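Notebook, fund screening, March

Second pass through the Yorath Multi-Strategy papers. Onyekachi wants a yes or no on whether it goes to full due diligence. I'm leaning no but I'll write down why so he can argue with me.

What they sent: the deck, a monthly return series (81 months), audited accounts for the last two years only, and a letter from Mastard, who do their administration. Asked for the older accounts. Got the deck again.

Return series. Loaded it and ran the usual. 13 down months out of 81, and the worst of them is smaller than I'd expect from anything holding the credit book they describe on page 6. Two explanations that I can think of. Either the hedges are very good or the marks are stale. Did a quick lag test: this month's return against last month's. The correlation is high. Sioned reran it on her machine from the raw file and got the same answer, so at least it isn't my spreadsheet.

Unsmoothed the series the standard way (first-order, nothing clever). Volatility goes up a lot and the Sharpe ratio they have in large type on the cover stops being interesting. I don't want to put too much on this. A first-order fix on a short series is a blunt tool and I know it. But the deck doesn't mention pricing of illiquid positions at all, and you'd think it would.

Fees. "1 and 15" on the cover. Footnote says pass-through of "research, data and retention costs." No cap. Retention costs means bonuses. Vicente says pass-through is normal now for multi-manager shops and I should stop complaining about it. Fine, but normal ones tell you last year's figure.

Bootstrap: 1000 resamples of the unsmoothed returns, blocks of six months, to see how often a fund like this would beat our current holding (the Miltonik sleeve) net of fees. It wins in 46 percent of them. So, a coin toss with a longer lockup. I also tried blocks of three and twelve. Doesn't move enough to matter. Seed and script are in the shared folder under my initials.

Caveat for whoever reads this: the Miltonik series is daily-priced and the other one isn't. I've compared month-ends only.

Liquidity terms. Quarterly, 90 days' notice, investor-level gate, plus a separate fund-level gate that I only found in the offering memorandum. Nest thinks the two can stack. I read it the same way. If they do stack, then the "full exit within a year" line in the deck is wrong, or at best true only when nobody else is leaving. Asked Aled Prydderch on the legal side to look at clause wording before I accuse anyone of anything.

Side note on Grilirdale: they do a replication product which claims to get most of the same exposure at a fraction of the cost. I don't believe that one either. Their backtest starts right after a bad year. Will run it through the same script so that the comparison is fair, but the bar is whether it beats a boring mix of index and bills, and I have not yet seen one of these that clearly does. 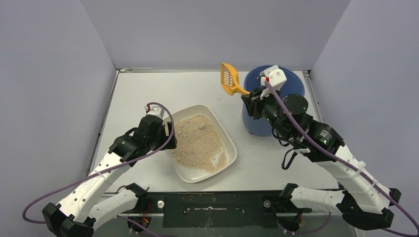
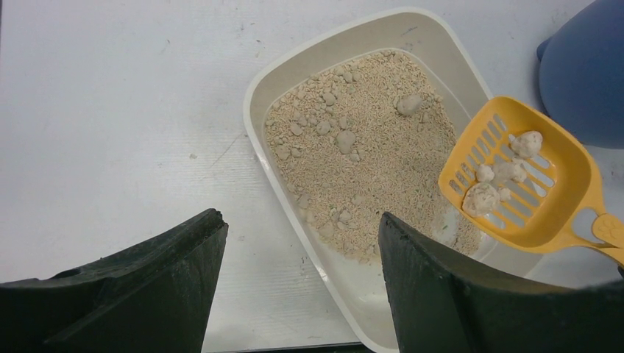 Litter tray on the tabletop, both times.

Back to Yorath. Their answer on valuation arrived at 4:40 pm, one paragraph. "Independent pricing is applied where available." So what share of the book is that? Mastard's letter says they calculate NAV from prices "supplied or approved by the manager," and to me that reads like the manager marks the hard stuff and Mastard adds it up. Nest says that I'm reading it in the worst light. Maybe. Asked for the split by pricing source at the last year-end.

To do:
Chase the older accounts (third time).
Pricing source split.
Aled on the gates.
Last year's pass-through total, in dollars.
Run Grilirdale, same blocks, same seed.
Sioned to check whether the return series was restated. The first eleven months look neater than the rest and I'd like someone else to look without me telling them what I think.

Current view: don't proceed. Would change my mind if the pricing split came back mostly third-party. Onyekachi has seen the lag numbers and wants them redone with the first year dropped, so that's the next job.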